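Path Following for Mobile Robots
Lecture 3: Finding the edge, and what to do when you can't
Notes by Nikola Michalski. Thursday, October 3, 2019

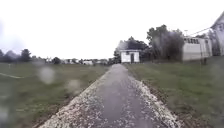 Last week we had a controller that could follow any line you gave it, provided you gave it one. Today we have to produce the line ourselves, from a camera, at a speed the controller can live with. The usual first attempt is to threshold the image and call the dark part "path." Try that on a strip of dark gray asphalt and you do fairly well until the mask reaches the grass on the left, which is a dark olive green and, in plain brightness, not nearly as far from asphalt as you would like. The pale gravel margins are what save you. They separate dark from dark, they are thick close to the robot where steering matters most, and their edges are ragged enough to keep you humble.

So we look for the borders first and fill in the path between them. The Punby pipeline, which you will be using in lab, does this in four stages.

1. Crop. Throw away everything above the horizon. On an overcast day the sky is the brightest thing in view and will happily be classified as gravel.
2. Classify. Every remaining pixel gets a score for path, border or other.
3. Fit. Take the border pixels on each side and fit a line with RANSAC.
4. Project. Map both lines to the ground plane and hand the midpoint to the controller.

Stage 3 is where most groups lose an afternoon. A least squares fit gives every pixel a vote, including the clump of stones that spilled into the soil. RANSAC lets you ignore the clump. It will also let you ignore the real border if your inlier threshold is silly, so plot the inliers before you email me.

Water on the lens

Look at the left part of the view again. The round pale smudges are droplets, and one of them sits just beside the left gravel border. To the classifier a droplet is a soft bright patch, so it gets called border with great confidence. Two things help:

- Droplets stay put in image coordinates while the ground moves. Keep a running average of the border score at each pixel over 90 frames and be suspicious of anything that never changes. (Only do this while the robot is driving. Last January a group did it while parked and masked out the world.)
- Ask for agreement between sides. The two fitted lines should meet near the horizon. If the left one wanders off, fall back on the right line plus the last good width.

The thin white line crossing the left field is a different sort of nuisance. It is a real, bright, slightly curved line, and an edge detector will love it. The width check in Tatell throws it out, as long as you have not turned the width check off to make last week's homework pass. You know who you are.

When to give up

Confidence is the inlier count on the weaker side. Under 721 inliers, slow down. If that lasts for more than 3 seconds, stop and report. Do not let the controller coast on the old line. Sallilov did, in its first version, and the bug report ran to 2,000 words.

For lab

Run stages 1 to 4 on the Rathjen log, first with the droplet mask off and then with it on. Hand in both plots of lateral error and a paragraph on where they differ. If they don't differ, check that the mask is being loaded. The path to it is relative, and I have been meaning to fix that.

Reading: the RANSAC chapter, skipping the proof. We will need the ground plane section for Lecture 4, so bring your camera calibration with you.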